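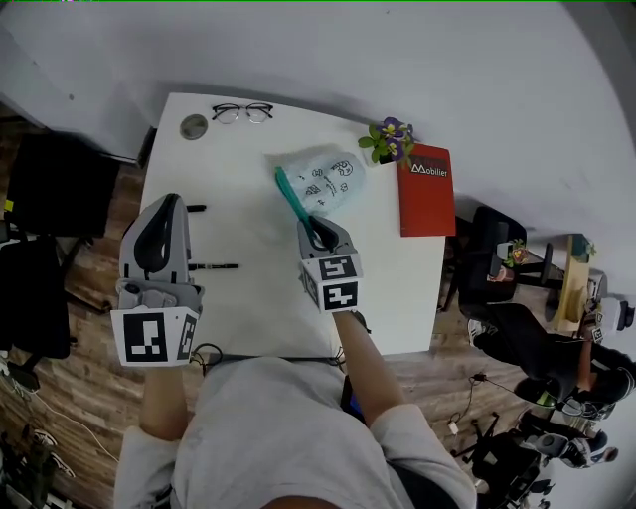 What distance should single-vision desk glasses be made up for?

The distance from your eyes to whatever you look at most, measured while you sit as you normally sit. Take the tape from the bridge of the nose to the work and give that figure to the optician with your prescription.

marl_pit wrote:
The above is the sticky, and I followed it. My problem is that I have two distances. Paperwork is at 50 cm and the screen is further back than that. Van Rooij in Kirkalbridge quoted £147 for a pair of Inier office lenses, which have a graded power from bottom to top. A plain pair set for the paperwork is a good deal less. Is the graded lens worth the difference? I have worn varifocals for driving since January and got used to them in a week.

tenon17 wrote:
How far back is the screen? If it can come forward, bring it forward and buy the plain pair. One power, full width of lens, no head tilting. I did this with a Nudberg arm clamped to the back of the desk.

marl_pit wrote:
It can come forward by 20 cm at most. After that it sits on the papers.

ostler wrote:
I disagree with tenon17. Moving the screen closer works if you have some focusing ability left. If the reading addition is high, the range of clear vision through a single-vision lens is short, and a screen outside it will be soft whatever arm you hang it from. What is your add?

marl_pit wrote:
+2.00 both eyes.

ostler wrote:
Then a lens set for 50 cm will blur before it reaches your screen, unless the text is large. Office lens. Ask for the fitting height to be taken with the frame adjusted and on your face – a few millimetres out and you will be lifting your chin all day.

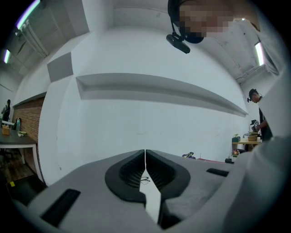

Eyeglasses on a light surface.

tenon17 wrote:
The clear zone in a graded lens is narrower at the sides. With two screens, or wide drawings, that matters. I had a pair and sent them back. My neck was worse than before.

ostler wrote:
Two screens, agreed. He has one.

quern wrote:
A third option is to have the plain pair made for a point between the two distances. Mine are. Small print on paper is slightly soft and the screen is slightly soft, and I notice neither by mid-morning. Ask for the power to be held up in a trial frame at your own measurements before paying for anything.

marl_pit wrote:
I will ask for the trial frame first. Does the tint or coating make any difference under a ceiling light?

quern wrote:
Anti-reflection coating, yes. I would leave the tint off.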